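Slides 7 onward. Slide 3 was cut, so go straight from the title to the depot map.

**Slide 7: Where the stock figures go wrong**

- Cesetti and Mestside both report on-hand quantity from the order system. Shelf quantity is only corrected at cycle count.
- 434 stock lines were compared at the Mestside depot. 209 had a difference between system and shelf.
- Differences were counted per line, in either direction. A line short by one unit weighs the same as a line short by a full case.
- Pause on the table. The right-hand column is units, the left-hand column is lines. People mix them up.

**Slide 8: Unit of measure**

Most of the large differences trace to case and each being entered in the same field. The receiving screen accepts both and stores a bare number. Pathak lists the pack size on the delivery note, but the note is filed before put-away and the clerk works from memory.

Proposed change: make pack size a required field at receiving, and print it on the bin label under the part number.
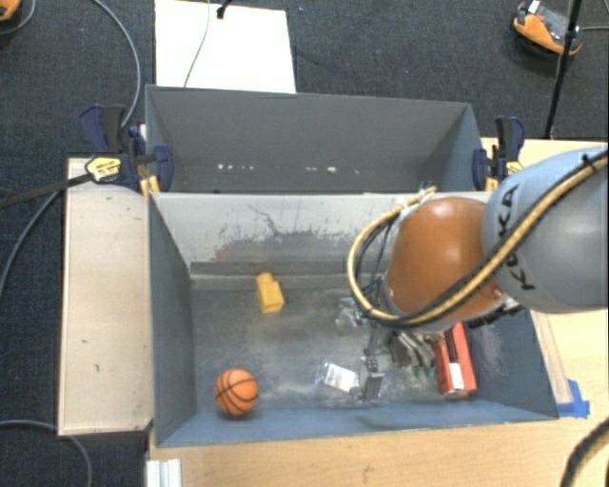

Mestside replied to the draft that a required field slows the dock during the morning deliveries, and asked whether the pack size could be filled in from the last receipt. It can, provided the supplier has not changed packaging. Cloltley changed theirs in April and the old value would have carried over without a warning. Suggest prefill plus a confirm key.

**Slide 9: Count frequency**

- Present rule: every line once a year, regardless of movement.
- Proposed: fast movers every 7 days, the rest by quarter.
- Count before the first pick. Open picks are the second largest source of false differences.
- Recount by a different person if the gap exceeds 3 units. Do not show the system quantity on the recount sheet.

**Slide 10: Adjustments**

Reason codes need trimming. "Other" is in use at both sites and cannot be analyzed. Keep damage, receiving error, pick error and unit error. If asked about write-off limits, refer to the handout, page 3.

Skip slide 11 if short of time. Leave slide 12 (contacts and file location) up during discussion.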